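Condusden brings back the Arboleda, and I got to ride it first

For immediate release

I'm Rosaura Castaño, I run the small motorcycle workshop called Condusden, and I'm supposed to keep this announcement short. I'll try! We are building a new version of the Arboleda, the little single-cylinder roadster that a lot of you grew up seeing outside bakeries and feed stores, and the order book opens in January.

If you never rode the old one, it was light, a bit noisy, and it started on the second kick if you were nice to it. My aunt had one. I learned to ride on it in a gravel lot and dropped it twice before lunch, and I've wanted to build my own ever since.

The new bike keeps the flat bench seat, the low bars and the round headlight. Under the tank there's a fresh engine, an electric starter (sorry, purists, the kick lever is an option) and a front brake that stops you when you ask it to. We're making 200 of them in the first run. Each one gets a numbered plate on the top yoke, and yes, you can ask for a particular number, and no, you can't have number 2, because that one belongs to Socorro Ñahui.

Socorro is our paint and finish lead and she has been more stubborn about this motorcycle than I have, and that's saying something. She went through more than 50 test panels before she'd let me call the tank color done. I thought the ninth one was perfect. She put it in a drawer and didn't speak to me until the afternoon.

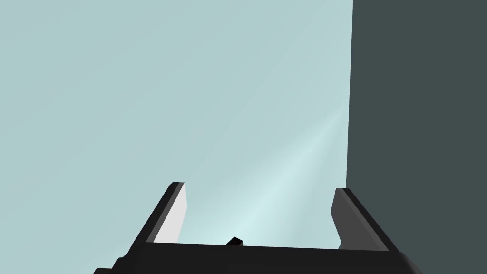

What comes with the bike

Every Arboleda leaves us with a tool roll, a paddock stand and a printed owner's manual that I wrote myself, so please forgive the jokes in the chapter on chain tension. Brendico is making the seats for us. They've done a lovely job with the stitching, and the foam is firm enough that I rode a full morning in the hills without once wanting to stand up.

For people who like to carry things, we'll also have a set of soft panniers from Kernesov. They clip on with two straps a side and come off in the time it takes to find your keys. There's a small rear rack too, good for a jacket or a loaf of bread, and it bolts straight to the frame so you don't have to drill anything.

The ride

I took the first finished bike out at 6 a.m. with the roads all to myself and I was grinning before I got out of the parking lot. It pulls cleanly from low down, it turns in when you look at the corner, and it has that soft thump from the exhaust that I was so afraid we'd lose. I came home the long way. Then I went out again and told everybody I was checking the tire pressures.

Ordering

You can reserve a bike by calling the workshop or stopping in. The deposit is $980, it comes off the final price, and you get it back in full if you change your mind before we start your build. We'll call you when your frame goes on the bench, and you're very welcome to come by and watch it go together. Coffee's on us.

Press riders, please get in touch with me directly to set up a test ride. Bring gloves, the mornings are cold up here.

Rosaura Castaño
Founder, Condusden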